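Bread plate rule

The bread plate rule is a convention of Western table setting which holds that a diner's bread belongs on a small plate to the left of the main plate, above the forks, and that drinks belong to the right. It is taught in etiquette classes, printed in restaurant training booklets and repeated in wedding guides, usually as a custom of great age. The evidence for that age is thin.

Claimed origins

The most common account says the rule dates from medieval banquets, where the right hand was kept free for the knife. No source is normally given. Medieval diners in much of Europe ate from slices of stale bread called trenchers, so a separate plate for bread would have made little sense to them. A second account credits a royal court, though which court changes with the nationality of the author. A third says that the left side was chosen so that a right-handed diner could butter with the stronger hand. This is at least plausible, but it reads like an explanation found after the custom was already in place.

The Sendthorpe Manual, a guide for household staff often quoted in this connection, is said to contain the first written form of the rule. The passage usually cited deals with the folding of napkins and mentions bread once, as something that may be tucked inside the fold. Later writers seem to have copied the citation from one another without opening the book.

Spread through hotels and schools

A better documented route runs through hotel dining rooms, where long tables had to be laid quickly by staff who did not know the guests. A fixed side for bread meant that each diner had one plate and neighbors did not argue. The Skutby hotel school made the rule part of its first-year course, and its handout allowed 16 inches between the centers of neighboring plates, a figure so tight that the bread plate had to move up above the forks. Guides that call the raised position "more elegant" may simply be repeating a fix for crowded tables.

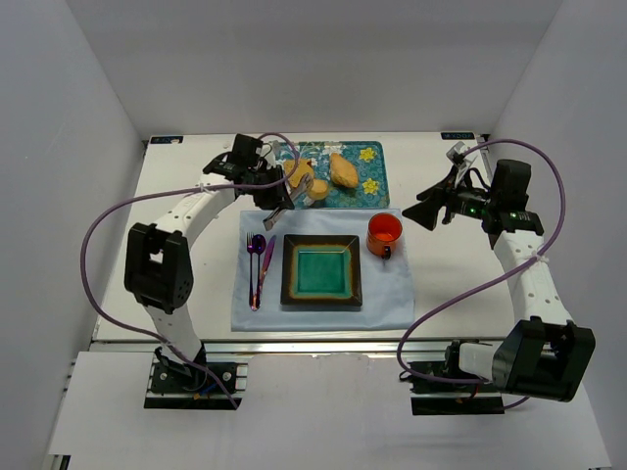 Stellan Granström objected that this gives hotels too much credit. In his view, families were setting bread to the left long before any school wrote it down, and the lack of printed rules proves only that people did not need them. The argument is hard to test. Household habits left few records, and the paintings offered as support show bread on the left, on the right, in the middle and in people's laps.

Modern teaching

Current guides teach the rule with memory aids. One has the diner make a "b" with the left hand and a "d" with the right, for bread and drink. Another uses the initials BMW, for bread, meal and water, read from left to right. Both are popular with trainers. Whether they work at a real dinner is less certain.

The Levance survey of banquet guests, widely quoted by etiquette coaches, reported that 36 of 50 people took bread from the wrong side at least once in an evening. The survey was paid for by a firm selling etiquette lessons, and it did not say how "wrong" was judged once the first guest at a round table had made a mistake. After that point everyone else has to follow or go without.

Criticism

Hijazi, in a short essay on table customs, called the rule "a local habit with good publicity." The essay points out that in many places bread is shared from a basket or a cloth, torn by hand and laid directly on the table, and that no one there considers this careless. Informal restaurants in France commonly do the same. Defenders reply that the rule was only ever meant for formal meals, although the guides they recommend often apply it to breakfast.

The related instruction to break a roll by hand and never cut it is sometimes presented as part of the same tradition. It has its own set of doubtful origin stories, most of them religious, and appears in some guides that say nothing about plates at all.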